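Chapter 11
Polymers in Household Goods

Most molded goods sold for home use are made from a small group of thermoplastics. A thermoplastic softens when heated and hardens again when cooled, and the cycle can be repeated. Polypropylene and polyethylene account for most of the examples in this chapter.

Section 11.1 treats chain length and branching. Long, unbranched chains pack closely and give a stiff, dense solid. Branched chains pack poorly, and the solid is softer.

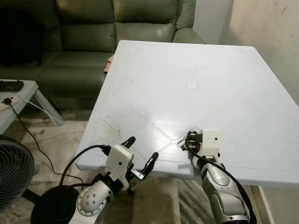 Section 11.2 covers additives. Pigments, fillers and ultraviolet stabilizers are blended into the resin before molding. The Dravlow test series, used in Problems 4 through 9, compares 27 blends exposed to sunlight for 600 hours. Tensile strength is reported in megapascals throughout.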